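Sunar Export Records: README

The dataset contains monthly export records of small manufacturers in the Werodley district. It has 3515 rows, one for each shipment declared at the port office, from 160 companies. Values are in local currency and are not corrected for inflation.

Mirjam Marti collected the paper forms and Đức Quách typed them into the tables. Food, textiles and furniture have separate codes, see codes.txt. 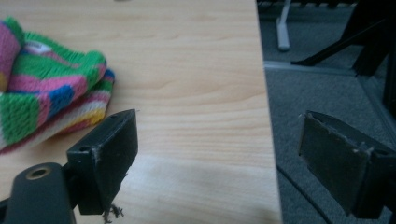

In 349 rows the weight is missing — please do not read an empty cell as zero. The February file was entered two times by mistake, and we removed the second copy in version 2.

Shipments that went through Volov are marked with V in the column "route". For these we know only the final buyer's country.

Corrections are welcome, please send the row number with them.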